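Section 4. Joining two tables and daily use

Please read this section after you have assembled each Sukix 4000 table alone, as explained in the sections before. When both tables stand on their legs and do not rock, you can join them to one long work surface. For the work you need two persons, the hex key from the parts bag, a spirit level, a soft cloth and a straight piece of wood or metal.

If you have only one table, skip to 4.4.

4.1 Before you start

1. Choose the final place. A joined table must not be carried. When you want to move it to a different room, first separate it as written in 4.6.

2. Sweep the floor where the legs will stand. A small stone or a piece of tape under one foot is enough to make the seam open.

3. Check that the floor can carry the tables with everything you will put on them. The maximum load is 200 pounds for each table, spread evenly. Joining does not raise this value.

4. Look where the wall outlets are. The cables should go down at the far side of the table and not across the place where people walk.

5. Remove the protective film from both tops. Start at a corner and pull slowly and flat. If some glue stays on the surface, rub it with a damp cloth and a little dish soap. Do not use acetone.

Note: The two tops of one order come from the same batch and have the same white. If you buy the second table later, a small difference in the color is possible. It is not a defect and the warranty does not cover it. 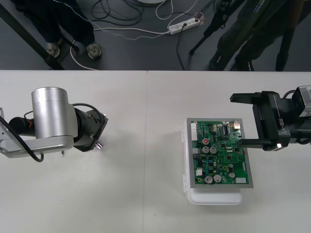 Datent, 7/16/18

The text of 4.2 and 4.3 was revised on the date given here. The changes concern the order of tightening and the setting of the feet. If your printed booklet is from March or before, please follow this text and put the old pages away.

4.2 Bringing the tops together

1. Put the first table in its final place and set it level. Lay the spirit level along the long side, then along the short side. Turn the Lahlou feet by hand until the bubble is in the middle both times.

2. Put the second table next to it with a gap of one hand. The long sides must point in the same direction.

3. Set the second table to the same height as the first. Lay the straight piece of wood across the gap. When light comes through under one end, that table is lower. Raise its feet by the same number of turns.

4. Wipe both edges which will touch. Crumbs and dust in the seam are difficult to take out afterward.

5. Each person takes one end of the second table. Lift it a little and bring it to the first table. Do not push it while the feet are on the floor, the foot can bend.

6. Feel with the fingertip across the seam, at the front, in the middle and at the back. You should feel a line but no step.

Caution: Keep fingers away from the edge in step 5. Hold the table by the frame under the top.

After joining, the seam stays visible as a faint line. This is normal. Please do not fill it with silicone or glue. The tops become a little wider and narrower with the air humidity over the year and need this space.

4.3 Fixing the joining plates

The parts bag contains 4 joining plates and the screws for them. One plate goes near the front, one near the back, and the other two share the space between.

1. Hold the first plate under the seam so that the holes meet the threaded inserts in both tops. The side with the letter W (for Weso, the manufacturer) looks to the floor.

2. Put in all the screws of this plate by hand. Turn them only until they hold.

3. Do the same with the other plates.

4. Feel the seam again from above. If a step has come, correct it now with the feet.

5. Tighten with the hex key. Begin with the two middle plates, then front, then back. In the old booklet it was the opposite, and some customers had a small opening at the middle of the seam.

6. Wait one day and tighten again, with little force. The inserts settle under the first load.

Caution: Use only the screws delivered. A longer screw will come through the top and spoil the surface. Do not use an electric screwdriver.

If a screw does not go in after two or three turns, take it out and look at the thread. Most often it went in at an angle. Never force it. An insert which was torn out can be repaired only in the workshop.

4.4 Loading the table

Put the heavy objects over the legs and the light objects in the middle. For a joined table, avoid a heavy object which stands exactly on the seam with half of its weight on each side.

1. Lift things onto the table. Dragging makes fine gray marks, mostly from rubber and from unpainted metal.

2. Under everything that stays longer than a few weeks, lay a felt sheet or a thin mat. Dark rubber feet can leave a color in the white surface which does not go away.

3. Clamps are allowed at the front and back edge, with a wood piece between clamp and top. At the seam, keep a distance of 7 inches to both sides.

4. Leave a free strip along the front edge for the arms. Many users fill the table completely in the first week and then work with their hands in the air.

5. Lead cables off the table by the shortest way and give them some slack. A cable that is pulled tight over the edge will mark it, and it takes other things with it if somebody steps on it. Tie loose cables together on the floor, and keep power strips where no drink can fall on them.

Note: The height of the table is made for sitting on a high stool or for standing. If more than one person uses it, agree on a height for the taller person and give the other one a foot mat. Changing the feet every day wears the thread.
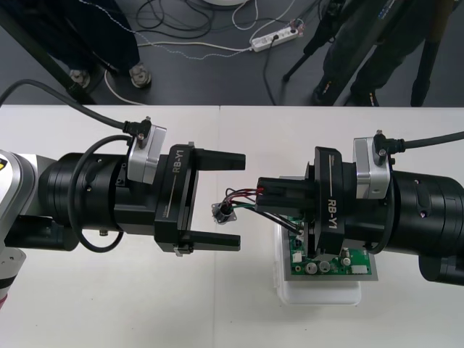 4.5 Raised surfaces

For fine work it is often better when the piece comes up to the eyes and not the back down to the piece. You do not need to buy a special stand. A closed plastic storage box with a firm lid does this well for light things, and the inside remains useful for small parts.

1. Take a box whose lid does not sink when you press in the middle with the flat hand. If it sinks, fill the box with paper or books until the lid has support.

2. Close all latches before you put something on the lid.

3. Place the box completely on one top. It should not stand over the seam.

4. Put the piece in the middle of the lid. If the piece is a little bigger than the lid, let it stand over on the side from which you work, so that you see the overhang all the time.

5. If the box slides, lay a damp cloth folded once under it. For a longer time use the Weso grip mat, cut to size. 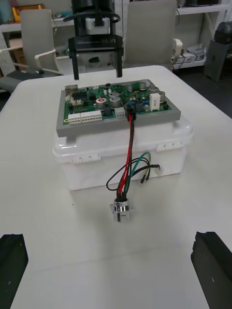
Storage box as a raised surface on the tabletop. Latches closed or open: check before loading.

Caution: Do not put one box on another. Do not put on a box anything that is hot, that vibrates, or that can roll. Soldering on a plastic lid is not permitted without a heat-proof plate under the work.

4.6 Cleaning and separating

For daily cleaning a damp microfiber cloth is enough. Wipe along the seam and never across it, so the dirt does not collect there. For pencil, fingerprints and light rubber marks you can use a melamine sponge with very small pressure. Try it first at a place near the back edge, as it can make the surface a bit more shiny.

Spilled liquid must be taken away at once from the seam. Press a dry paper towel on it, change the towel, and press again until it stays dry. If liquid went through to the lower side, dry the joining plates also.

To separate the tables:

1. Take everything off both tops.

2. Loosen the screws of the front and back plates, then of the middle ones. Do not take them out yet.

3. One person holds the second table at the frame. The other person removes the screws and plates.

4. Lift the second table away to the side. It should come without force. If it sticks, look if there is still a screw, or if dried liquid holds the edges together. In the second case lay a warm damp cloth on the seam for a few minutes and try again.

5. Put the plates and screws back in the bag and tape it to the lower side of the top.

4.7 If something is not right

The table rocks after joining. One foot has no contact. Try to turn every foot with two fingers, the loose one turns easily. Lower it until it touches and then give it a quarter turn more.

There is a step at the seam only at one end. Loosen the plate at this end, correct the foot nearest to it, tighten again.

The seam opens in winter. A small gap in heated rooms is normal. If a sheet of cardboard fits in it, check the screws as in 4.3, step 6.

The surface feels sticky. Usually it is a rest of cleaning agent. Wipe twice with clear water and dry.

A foot does not turn anymore. Lift the load from this leg first. If it still does not turn, put one drop of oil on the thread and wait. Do not use pliers on the plastic ring. Spare feet can be ordered with the form in Section 6, please write the table model and the color of the frame.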